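4. What people put loose bricks in

4.1 Where this section starts

By the time we got to the second round of visits I had stopped asking people how they "store" their building bricks. It's my word, and it made everyone sit up straight and tell me about a system. Sheyla Huanca, who did the visits with me, used to ask "so where do they go at night?" and got much better answers, so from November on we both asked it her way and the older wording is only in the first batch of transcripts. I've marked those with an asterisk in the appendix.

The families all borrowed from the Plenden toy lending library, which had been sending out its Skesetti sets in whatever it had on the shelf: a shoebox, a drawstring sack, a cookie tin with the paper lining still in it. For our study Plenden agreed to send 40 households the same mixed set, 800 pieces, sorted by color into clear plastic bags inside a cardboard box. We said nothing about keeping the bags. I wanted to see what came back.

What came back was mostly one big heap in the box, with the bags crushed flat along one side or missing. A few boxes came back beautifully sorted, but by size, or by what somebody called "usefulness" (long flat ones first, then hinges, then everything else). One household had put all the bricks into a pillowcase and folded the bags into little triangles. I still have the triangles.

4.2 Clear bags look like a good idea

I should say that I picked the bags, so what follows is partly me arguing with myself. The argument for clear plastic goes like this. You can see what's inside, so you don't have to dump it. Bags squash down when they're half empty, which a tin won't do. They weigh close to nothing, and Plenden pays postage by weight. The Madar bags we ordered had a slide closure that even quite small children could manage, at least while the closure was new.

All of this held up on the shelf in our office. In people's living rooms the bags behaved differently, and the complaint I heard most surprised me. People said they couldn't see into them. I'd go and look, and they were right! A new bag lying smooth against its contents is close to invisible, but after a couple of weeks of being opened, sat on and stuffed behind a couch it's all creases, and every crease catches the lamp. You get white patches where you want to see bricks. A handful of red pieces is easy enough to spot through that. A single small piece down in a fold is another matter, and small pieces are what people were looking for when they picked up a bag in the first place.

Sheyla noticed something I would have missed, which is that people had stopped looking and started shaking. They'd hold a bag up near one ear and rattle it. One father could tell wheels from windows that way and was right each time he tried it for us. He'd have done just as well with a paper sack, of course, and he told us so.

Then there was the question of when a bag is empty. It sounds silly, but we lost more pieces to this than to pets, vacuum cleaners and heating vents together. A crumpled bag with one tiny thing left in it looks a lot like a crumpled bag, and crumpled bags get thrown out. When I unpacked the returned boxes I opened every bag, even the flattened ones, and kept finding a stud or a little light or half a hinge pushed up near the closure, where it had been riding around since the bag was last shaken out. So pieces that a family had written down as lost had gone back to Plenden after all, in bags they took to be trash.

4.3 The bench trials

To get a fairer look at this I ran a small set of trials away from the living rooms. Cuiping Fang helped me plan them, and she's the one who talked me out of using carpet, tablecloths and a bedspread all at once (my first plan, which would have taken until spring). We kept to hard, plain surfaces and to two sorts of things: loose bricks, and clear bags with something small inside. Each person got 20 minutes, a tray to fill and no instructions about order. They could talk if they liked, and most did.

I'd expected people to start with the bags, because a bag is a whole lot of clearing up in one go. They started with the bricks. A studded brick is such an obliging thing to tidy – it keeps its shape, it sits where it was left, and everybody knows how it's going to feel before they touch it. People swept up bricks with barely a glance and left the bags lying where they were until the end, and then there was a little pause before each one. Is there something in this? Do I tip it out, or does it go on the tray as it is? Several of them asked me, and I tried to look like somebody who didn't know.

The orange-red bricks went first more often than any other color. I don't want to make much of that. It's a loud color on gray metal, and we had put out a fair few of them. But the blue pieces inside the bags were also a good strong color, and they were the ones people passed over, so color by itself won't explain it. My guess is that the plastic breaks up the outline. You see a bit of blue, you see a bright crease, and the two don't add up to "a thing" unless you've been told it's there. Figure 2 shows a brick to one side and a bag to the other.

Figure 2. A studded orange-red brick and a crumpled clear plastic bag with a small blue object in it, on brushed aluminum. 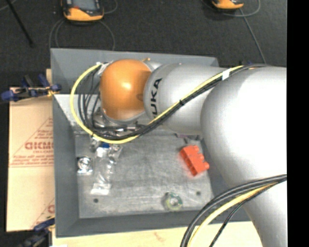

The other thing that came out of the talking was how much people dislike handling an old bag. New ones are crisp and rather pleasant. Used ones cling to your fingers or to each other, and they won't stand up while you fill them, so you need one hand for the bag and another for the bricks and a third to hold the mouth open. Parents solved this by getting a child to hold it. Children solved it by not using the bag. I think this accounts for a good part of the heaps in the returned boxes, more than the seeing problem does, although Cuiping reads the transcripts the other way around and we've left both readings in (see her note at the end of 4.4).

4.4 What the good packers did

Out of the 40 boxes, 9 came back with every bag in use. I went back through those visits to see what these families had in common, and I'm afraid it's not much. Some were tidy people and some had a mattress in the hallway. What they did share was a habit of giving up on the bag's own closure. They rolled the top down and put a rubber band or a clothespin on it, or in one case a hair clip with a daisy. A rolled bag is a tighter bag, the plastic lies flatter over the bricks, and so you can see in again. I tried it with our most battered returns and it helps more than I'd have thought.

The Mamani household (they asked to be named, and the kids asked twice) went further and put one brick of the right color on the outside, under the rubber band, as a label. Then you never need to see through the plastic at all. Their youngest, who's four, could fetch any color from the closet with the box lid half closed. It costs one brick per bag and the brick isn't even used up. I've since started doing it with buttons at home.

Rolled tops also took care of the leftovers. To roll a bag you have to press the air out from the bottom, and a single small piece makes a lump that your thumb finds right away. None of those boxes had a stray piece hiding in an empty bag.

I'd like Plenden to try the rubber bands on its next mailing and leave the rest of the packing as it is. They're cheap, and they can go in the box loose. I would skip the printed instructions, which we did include in a few boxes and which came back, in every case, either unread or colored in.

Note (C.F.): In my reading, people avoid the bags because they can't tell what's in them, and the clinging and flopping are what they mention once they've been asked for a reason. The wording of the question matters a lot here. Transcripts marked with an asterisk should be read with that in mind.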